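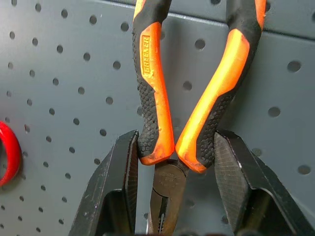 Last edited: 12 April, 21:26

Pegboard or drawers for a narrow shed?
Tollow Allotments and Sheds forum > Storage

marrowfat
I'm clearing out the shed before the growing season gets going and want to sort the tools properly. It's a long thin one with the door at the end. One long wall is free. I can't decide between grey metal pegboard along that wall and a second-hand drawer unit under the bench. The tools are mostly hand tools, pliers, secateurs, a few saws, plus the usual tins of screws. What do people use?

old_spokeshave
Pegboard. I put mine up 12 years ago and haven't moved it. You can see what's missing at the end of the day, and in a narrow shed the floor is worth more than the wall.

Gerkomska
Drawers, every time. Anything hung on a wall in an unheated shed gets a film of rust by February. My pliers live in a drawer with an oily cloth and the joints still move freely.

old_spokeshave
Mine don't rust. Is your shed damp?

Gerkomska
It's a shed.

plot_2126
I had the same problem as Gerkomska until I fitted the board on battens, so there's a gap behind it. Before that it was flat against the cladding and wet came through the back. I used 4 battens and left the bottom edge open. It also gives the hooks room to go in, which they need or they won't seat.

marrowfat
That's useful, thanks. How thick were the battens?

plot_2126
Roofing batten, whatever was left over from the neighbour's garage. Thicker than the part of the hook that goes through the hole is all you need. Try one before you fix the lot.

Iglesias
Check the hooks before you buy the board. There are different hole sizes and spacings and the shops don't always say which. I bought Tratanow hooks for a board from somewhere else and they dropped out every time I lifted a tool off. The ones with a little locking clip are better but cost more.

marrowfat
Do you hang pliers by the handles or on a pin through the middle?

Iglesias
Handles up, jaws down, on a double prong. They stay put and you can grab them with gloves on.

old_spokeshave
I do mine on a magnetic strip. Quicker.

Gerkomska
And then every screw you own sticks to them. No thanks.

old_spokeshave
Never bothered me - you just wipe them.

leekandlarder
Could you do both? I have board above the bench for the things I use every week and drawers for everything else. Saws hang, chisels go in the drawer, screws in jars on a shelf. My one regret is drawing outlines round the tools, as I've replaced half of them and the shapes no longer match.

Gerkomska
I could live with that. Keep the good pliers in the drawer though.

marrowfat
Going with board on battens over the bench, and I'll look out for a small drawer unit as well. Does anyone have a view on painting the cladding behind it first?

plot_2126
Yes, paint it. You won't want to take it all down again later.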